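Naseri Desk review: booking and invoicing software for people who would prefer to be doing something else

Reviewed June 2019

I run a two-person alterations and bookkeeping practice, which is a combination that makes sense only if you know my sister. She sews, I do the books for other small firms in Wedstead, and we share one phone line and one calendar. For six years the calendar was a paper one with a picture of a lighthouse on it. Then a client turned up for a tax appointment and was handed a pincushion, and we agreed it was time to buy some software.

Naseri Desk is a cloud-based package for small service businesses. It does online booking, a client list, invoices, reminders by text or email, and a thing called Pulse that I will come to. I paid for it with my own money and have been running it daily for 44 days, which is long enough to have stopped being polite to it.

Setup

The sign-up wizard asks what kind of business you are and offers a long menu. Alterations is there. Bookkeeping is there. Both is not there. I picked bookkeeping, and the program has been suggesting ever since that I send my sister's hem customers a year-end checklist. You can turn the suggestions off under Preferences, then Messaging, then Smart Content, then a gray link at the bottom of the page that looks like a copyright notice.

Importing the client list went better than I had any right to expect. Ours was a spreadsheet of 926 rows, kept by two people with different ideas about what a last name is. Naseri took it in a couple of minutes, flagged the duplicates and let me merge them one at a time or all together. I chose all together, and three married couples are now one person each. That was my doing, and the undo button got them back.

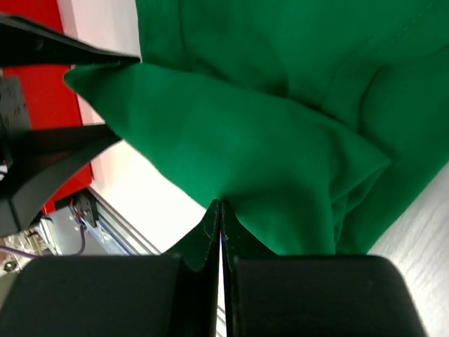

The booking page is the best part. You set your hours, you say how long each kind of appointment takes, and clients get a plain page with open slots on it. It works fine on a phone. You can add a buffer between appointments, and you can stop people from booking with less than a day's notice, a setting I would have paid for by itself. Each of us has our own color on the shared calendar. Mine is orange. I didn't ask for orange and have not found where to change it.

Invoicing

Invoices are good-looking and a bit bossy. You get 60 templates, of which 58 have a large diagonal stripe. Payments come in through a card processor of your choice, and the invoice marks itself paid without any help. Partial payments are the sore spot. If a client pays a deposit, Naseri records it as a discount until you go in and tell it otherwise, and it writes to thank the client for being a valued promotional customer.

Late reminders go out at whatever interval you like. The stock wording starts out friendly and by the third message sounds like a landlord. Rewrite it before you switch it on. I didn't, and I have apologized to a dentist.

Client records

There is a notes field for each client, and it holds a lot. You can attach files, tag people and search the tags. You cannot search the notes themselves, so anything you write there goes to live in the dark. I used Lurkov for a year at my old job, and it could search notes, though it also logged you out every time you sneezed. Stallton, the other one I tried before buying, does both properly and costs a good deal more.
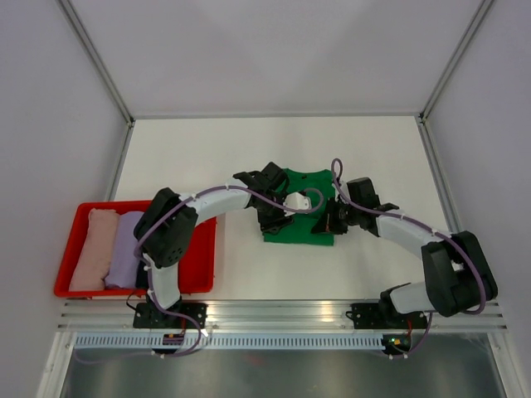 Kenza Mansour wrote in to say that I had the deposit problem wrong. There is a setting for it, under Taxes of all places, called "Treat advance as credit," and once it is ticked the discounts stop and so do the thank-you letters. She also wanted it known that the setting quietly unticks itself if you switch templates, and that she had learned this in front of a customer.

I have tried it and she is right on both counts. I am leaving the section above as it was, on the grounds that a setting kept under Taxes is still mostly a secret.

Pulse

Pulse is a dashboard that gives your business a score out of 200. We are a 71. It doesn't say what a good score would be or what we could do about ours. Last week we took on two new clients and went down to 68. My sister finds this very funny and asks for the number every morning.

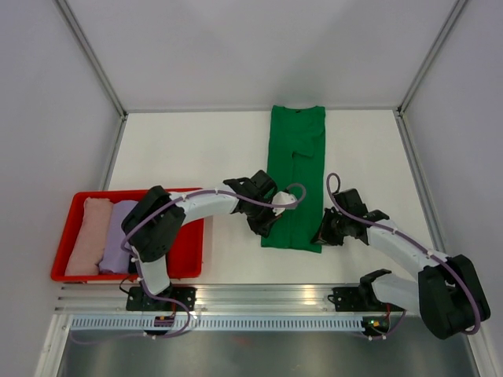

Photo: garment on the work surface, tray at left.

Support

Chat support is open during business hours and staffed by people who answer the question you asked. I contacted them four times and got a useful reply on three. The fourth was about the orange.

Price and verdict

The basic plan covers one user, which rules it out for us, so we are on the next one up. Texts cost extra past the monthly allowance, and we went past it in the first month thanks to the landlord letters. There is a free trial, and you don't need a card to start it.

Buy it if you take appointments and hate the phone. Skip it if you live on deposits or keep your whole memory in the notes field. We are renewing in July, and the lighthouse is still up in the hallway in case the internet goes out.

Rating: three and a half out of five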